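Home > Learn > Everyday Places > Grades 3–5

How a Storeroom Works

A storeroom is a room where things are kept until they are needed. Schools, stores, hospitals, and museums all have them. Most visitors never go inside, but the people who work in the building may go there many times a day.

The most important piece of furniture in a storeroom is the shelving unit. It has two main parts. The posts stand straight up and down, and they carry the weight to the floor. The shelves lie flat between the posts and hold the goods. Many storerooms use metal shelving, which is strong and easy to wipe clean.
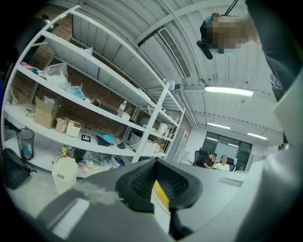

Small items are easily lost on a large shelf, so workers often group them in bags or bundles. A clear or cloudy bag lets a worker see part of what it holds. A colored bag hides more, but its color can help a person remember where it was placed. Heavy items belong on the lowest shelves. Light items may go higher.

A storeroom also needs good light and fresh air. Long fluorescent lights on a ceiling spread their light over a wide area. Air may enter or leave through a vent covered with narrow slats, called a grille. Goods should not be piled so high that they cover a light or a vent.

Large storerooms give every shelf a number. At the Meireles Learning Center, the storeroom has 314 numbered places. "A label must tell the next person exactly where to look," says Solange Lopes, who manages the Center's supplies.

Words to know
Post: an upright part that holds up shelves.
Grille: a cover with openings that let air pass.
Goods: things that are stored, used, or sold.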